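Visit Report: Olano Guest Residence, Bathroom and Housekeeping Standards

Date of visit: 18th November
Report prepared by: Mei-kuen Tseng, Accommodation Services
Received on site by: Ka-ming Yu, Residence Manager

The visit was arranged at the invitation of the Olano residence, which reopened to guests in July following the renewal of its bathrooms. The purpose was to see the finished rooms, to observe the daily housekeeping round and to consider which practices might be adopted at our own Zarska building.

The residence has 116 rooms on 10 floors. Mr Yu received the party in the entrance hall and gave a short account of the works, which were carried out by Coelho. We were then shown the linen store, the staff room and a number of guest rooms.

The bathrooms follow a common plan. Walls are finished in large beige tiles with a marble pattern, carried through into the shower, and the vanity cabinets are of dark wood. The former bathtubs have been replaced by quarter-round shower enclosures with curved glass doors. Staff reported that the glass requires more frequent attention than the old curtains did, and a squeegee is now carried on every trolley.

Each bathroom is allotted 30 minutes on a change of guest. The order of work is fixed: waste and used items are removed first, then the shower is cleaned from the top down, followed by the basin and counter, and finally the floor. Toiletries are kept on a corner shelf inside the shower, with the labels turned to face the guest. Supplies are ordered through Lolter once a month.

Safety was discussed at some length. The residence displays a wet floor notice on the bathroom wall, and new guests are reminded at check-in to take care when leaving the shower. Mr Yu added that the mixer valves are checked at each quarterly inspection.

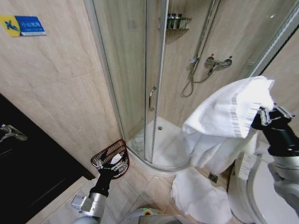 The party also asked about small waste baskets and tissue holders, which at Zarska are frequently mislaid between rooms. At Olano these are entered on the room inventory and checked against it at each change of guest. A copy of the inventory form has been requested and will be circulated to floor supervisors on receipt.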